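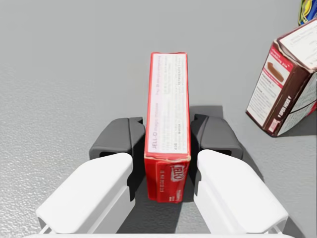
Druvska Cable: network integration and fibre overlay
Progress report to the lending group
February 12, 2023
Prepared by: Nuria Dinsa, programme office
Reviewed by: Gebremedhin Moges, network engineering

1. Status

The programme remains within the approved budget. Two milestones have moved. The transfer of the Endale headends to the Druvska core is complete apart from the eastern ring, and the retail billing migration has been put back by one release. The fibre overlay is on plan. No drawdown beyond the agreed schedule is requested in this period.

2. Network integration

All 13 Endale headends now carry broadband traffic over the Druvska core. Television services still run from the former Endale platform at two of them, where the old multiplexers cannot accept the new channel line-up without a change of firmware. The supplier, Ciner, delivered a test build in the last week of the period. Laboratory results were acceptable for standard channels. Audio on the regional opt-outs lost sync after a channel change, and the build was returned with logs.

The eastern ring has a single route between the river crossing and the main exchange. The design calls for a second route using leased duct. Duct survey found a collapsed section under the ring road, and the duct owner has accepted responsibility for the repair. Until it is done, the ring will stay on its present equipment, with the existing support contract extended month by month. The cost of the extension is met from contingency.

Peering capacity was raised at both sites. Evening peak load on the busiest link is now below the planning threshold.

3. Fibre overlay

Construction is under way in the northern and harbour districts. A total of 283 street cabinets have been accepted from the contractor, Clotent, and are powered and connected. Acceptance tests were repeated on a small group of cabinets where splice loss was outside the limit. The fault was traced to one splicing crew and the work was redone at the contractor's expense.

Wayleaves continue to set the pace in blocks with several owners. Kedir Bogale has taken over the wayleave team and has changed the order of work so that a block enters the build list only when all signatures are held. This lowers the number of buildings started in any month and removes most return visits.

4. Customer migration

The pilot moved 825 former Endale households to the Druvska billing system. Invoices were compared line by line with the old system. Differences were found in two areas: part-month charges for customers who changed package, and discounts for bundled mobile service. The first has been corrected. The second needs a change to the product catalogue, and Hanyu Du's team has asked for one further release before the main migration starts. The programme board agreed.

Call volumes from pilot households were higher than forecast in the first billing cycle and close to forecast in the next. Most calls concerned the new direct debit reference. The welcome letter has been reworded.

5. Finance

Capital spending for the period was slightly under plan, owing to the delay on the eastern ring. Operating costs were slightly over, owing to the support extension and additional call centre hours. The covenant calculations are attached separately and have been checked by Shewit Teshome.

6. Risks

Duct repair, ring road: open. Owner's date not yet confirmed in writing.
Ciner firmware: open. Second build expected next period.
Bundle discounts: open. Fix specified, in development.
Splice quality: closed.

7. Next period

Complete laboratory testing of the second firmware build. Obtain a written date for the duct repair. Release the catalogue change and rerun the pilot invoices against it. Begin cabinet works in the western district, subject to street works permits.

Questions on this report should be sent to the programme office.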